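Tistard Washing Machine: User Guide

Section 4. Everyday use

4.1 Before you start

Make sure the machine has been levelled and the transit bolts removed (see Section 2). Run one empty Cottons 60 programme with a small amount of detergent before the first real wash. Some water may be left in the drum from testing at the factory in Gavutmont. It is harmless.

Turn on the water tap. Check that the end of the drain hose is hooked over the sink or pushed firmly onto the standpipe.

Caution: Do not wash items that have been soaked in petrol, white spirit, dry-cleaning fluid or cooking oil. Rinse them by hand and air them outdoors first.

4.2 Sorting the load

1. Empty all pockets. Coins, hair grips and screws can get past the drum seal and block the pump.

2. Close zips, hooks and poppers. Leave shirt buttons undone.

3. Turn jeans, printed T-shirts and knitwear inside out.

4. Put bras, tights and baby socks in a net bag.

5. Sort by care label first, then by colour. If a load contains items with different temperatures on the label, use the lowest.

6. Look for loose threads and holes. Mend them before washing. A few stitches are enough to stop a hole spreading during the spin. 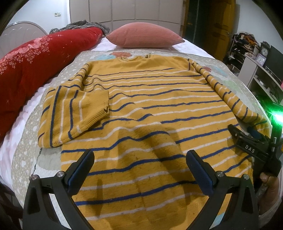 Fig. 7. Knitted jumper. Check cuffs and neckline before loading.

Note: New dark items should be washed alone for the first two washes.

4.3 Loading the drum

1. Pull the door handle. If the door does not open, wait until the lock light goes out.

2. Put the items in one at a time, opened out. Mix large and small items where you can.

3. Leave a hand's width of space at the top of the drum for a full cotton load. For Synthetics, fill the drum halfway. For Wool and Hand Wash, the limit is 2 kg of dry laundry.

4. Check that nothing is caught between the door and the grey rubber seal.

5. Push the door until it clicks.

A single heavy item, such as a bath mat, may not spin properly. Add two or three towels to balance it.

4.4 The detergent drawer

The drawer has three compartments.

Left, marked II: main wash. Powder, or liquid with the flap down.

Middle, marked with a flower: fabric softener. Do not go above the MAX line.

Right, marked I: prewash. Leave it empty unless you have chosen Prewash.

Liquid capsules go straight into the drum, at the back, before the laundry. Do not put them in the drawer.

Follow the dose on the detergent packet. Use less for soft water and half loads. If you can still see foam on the door glass at the end of the rinse, you have used too much. Press Extra Rinse and cut the dose next time.

Caution: Keep detergents away from children and pets. Capsules are especially dangerous if bitten.

4.5 Choosing a programme

1. Turn the dial in either direction. The machine switches on and the display shows the length of the programme.

2. Press Temp to change the temperature. Some programmes have a fixed upper limit and will not go past it.

3. Press Spin to change the spin speed. The Wool programme starts at 800 rpm and can be lowered. It cannot be raised.

4. Press Delay if you want the wash to finish later. Each press adds one hour, up to 13 hours. Liquid detergent should not be left in the drawer during a long delay.

5. Press Start. The door locks and the lock light comes on.

To add a forgotten sock, press Start again to pause. If the water level is low enough the door will unlock after a minute or so. If the lock light stays on, the drum is too full or too hot and the item will have to wait for the next load.

Note: The display corrects the remaining time as it goes along. It is normal for it to stay on the same number for a while near the end, when the machine is balancing the load for the spin.

4.6 Wool and Hand Wash programmes

Use these only for items whose label allows machine washing. The drum moves slowly and stops often. You may think the machine has stopped working. Check the display before calling for service.

1. Turn the item inside out.

2. Use a detergent made for wool. Do not use anything containing bleach or enzymes.

3. Select Wool, cold or 30 degrees.

4. Take the item out as soon as the programme ends. Support the weight with both hands, and do not lift it by the shoulders or sleeves.

5. Roll it in a dry towel and press. Do not wring.

6. Lay it flat to dry, away from radiators and direct sun. Pull the body and sleeves gently back to size while damp.

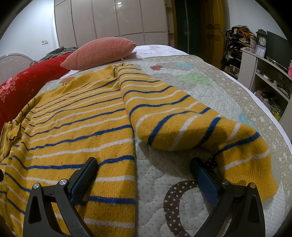

Colour is the other thing to watch with knitwear. Dark dye can move into a pale area when a wet garment is left folded in the drum, and even an item washed many times may still give a little. Test a hidden seam first by pressing it with a damp white cloth. Where navy and off-white stripes run side by side, as they do across the body and sleeves of the jumper shown, press the cloth on the dark stripe and look for a mark. If there is one, wash the item alone and cold, and put a dry white towel inside it while it dries. Colour-catcher sheets may be used in this machine. Place one in the drum, not in the drawer.

Caution: Do not use the tumble dryer for wool unless the label says you may.

4.7 When the programme ends

1. The machine beeps and the display shows End. To turn the beep off, hold Temp and Spin together for three seconds.

2. Wait for the lock light to go out, then open the door.

3. Take out the laundry. Look inside the fold of the rubber seal for small items.

4. Turn the dial to Off.

5. Wipe the seal and the glass with a dry cloth.

6. Leave the door and the drawer slightly open to let the inside dry. If there are small children at home, leave only the drawer open.

Turn off the water tap if you are going away.

4.8 If the power goes off

The programme stops and the door stays locked. When the power comes back the machine carries on from the same stage. If you need the laundry before then, drain the water through the filter as described in Section 6.3 and use the emergency pull cord behind the lower flap.

Caution: Water drained from a hot wash can scald. Let it cool before you open the filter.

4.9 Common questions about the display

E1: No water. Check the tap, then the hose for kinks.

E2: Water is not draining. Clean the filter (Section 6.3).

E4: Door not closed. Open it and push it shut again.

UB: Load not balanced. Spread the items out and choose Rinse and Spin.

Any other code: switch off at the wall, wait two minutes and try again. If the code returns, make a note of it and contact the Vetivville service centre. Have the serial number ready. It is on the plate inside the door.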